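Startseite | Magazin | Wohnen | Familie | Archiv | Abo

Artikel drucken | Per E-Mail versenden

Ordnung zum Hineinwerfen

Von Ylva Åberg

Die Kiste, so will es die Ratgeberliteratur, erzieht das Kind. Man stelle sie offen auf den Boden, gebe jeder Spielzeugsorte eine Farbe, und abends räume sich das Zimmer fast von selbst auf. Ich habe zwei Kinder und glaube kein Wort davon.

Elsa Wallin verkauft solche Systeme. Ihre Firma Ultness verlangt 162 Euro für einen Satz aus 6 Wannen, Farbplan inbegriffen. »Kinder wollen sortieren«, sagt sie mir am Telefon. Meine wollen auskippen. Das Spielgemüse landet bei den Bausteinen, der Farbplan hinter der Heizung.

Helge Lindqvist leitet eine Kita in Flornitz und hat vom Sortieren nach Farben im September Abstand genommen. Geblieben sind flache Wannen, in die man von oben hineinsieht.
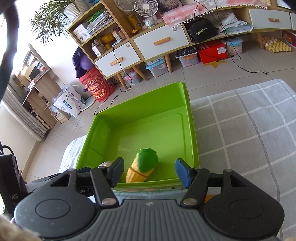 Mehr braucht es wohl auch nicht. In hohen Körben verschwindet alles Kleine nach unten, und wer die eine Erbse sucht, leert den ganzen Korb auf den Teppich. Eine flache Wanne lässt sich immerhin durchwühlen. Ob die Kinder deshalb lieber aufräumen? Lindqvist zögert lange. »Sie finden schneller, was sie wieder herausholen wollen«, sagt er dann. Dafür muss man keinen Farbplan kaufen.

Kontakt | Impressum | © Magazin Sandberg | Nach oben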